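Search this blog
Type and press enter

Seven months without the car

December 2022

I sold the car in May and said I would write something once I had got through a bit of winter without it. We have had the first frosts now and I have been late for work once, so this seems a fair time to do it.

The car was not a bad one. It failed its MOT on the rear brakes and a sill, and Rafferty's quoted me more than I wanted to pay. When I went through my old receipts I found I had driven 1,466 miles in the year before, nearly all of it to work and back or to the big supermarket outside Pellholm. I had been paying insurance, tax and a resident's permit for that. Rafferty's gave me £142 for it as it stood and I walked home.

I live a mile and a half from the bus station. The number 8 goes from there to the industrial estate, where I get off at the second stop. If the bus is on time the whole journey takes me ten minutes longer than driving did, and I read on the way. If it isn't on time there is nothing to be done except stand there. The timetable says every 30 minutes before nine, and after that it is once an hour, so I go for the early one and have a cup of tea at work before I start.

The walk was the part I expected to mind and I don't. I bought a proper waterproof coat in September, which cost more than I got for the car, and a pair of boots that needed three weeks of plasters. Wet trousers are still a problem. I keep a dry pair in my desk drawer. Overtrousers work but I can't get them off over the boots without sitting down, and there is no bench at the estate stop.

Shopping took longest to sort out. For the first month I tried to do one big shop a week as before, with a rucksack and two bags, and my shoulders hurt for days afterwards. Now I go to the market for vegetables and to the small Dement shop on the corner for everything else, two or three times a week. It is dearer for some things, washing powder especially. On the other hand I throw much less food away. Potatoes and tins come as a delivery once a month with next door's order, and we split the charge.

Harvey Sandhu at work has also been trying to drive less and he lends me his car when I need one. I have borrowed it twice, once to take an old mattress to the tip and once to visit my aunt in Hurnuvar, where the buses stopped running on Sundays before the pandemic and never came back. I fill the tank and he won't take anything else. I looked into the car club too, but the nearest vehicle is on the far side of the river and I would need a bus to get to it.

Evenings are the weak spot. The last bus back from town leaves at twenty to eleven, so I have missed the end of two films and left a birthday meal before the pudding. A taxi home is nine pounds if I ring for it and twelve if I get one from the rank. I allow myself two a month and have not yet needed both.

A few things I would do differently. I would have bought the coat first. I would have kept the roof bars and the good jack, both of which went with the car when I could have given them to my brother. I would also have told the insurance company a week earlier, as they charged me for days on which I had nothing to insure. Check your own policy for a cancellation fee before you fix a date.

As for the money, I put what I would have spent on petrol and insurance into a separate account each month. The coat and boots came out of it, along with bus fares and the taxis. It is still well ahead. Some of that will go on a new boiler pump, and I would like a better torch, as the footpath behind the school has no lights and the council has said it isn't planning any.

Ziad Geagea asked in the comments last time whether I had thought of a bicycle. I have. There is a shed for it at home, but the road to the estate has a long stretch with lorries and no path beside it, and I don't fancy that in the dark. I may try it in spring on a borrowed bike, going round by the canal.

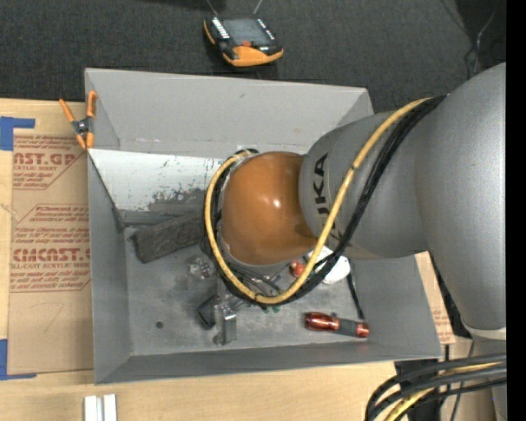

GETTING ABOUT

The bus times change again in the new year. The draft timetable is pinned up at the bus station, next to the ticket window, and the early service moves forward by five minutes. If you use it from the hospital end, check your stop, as two of them are being merged. I will put the new times up when the printed ones come out.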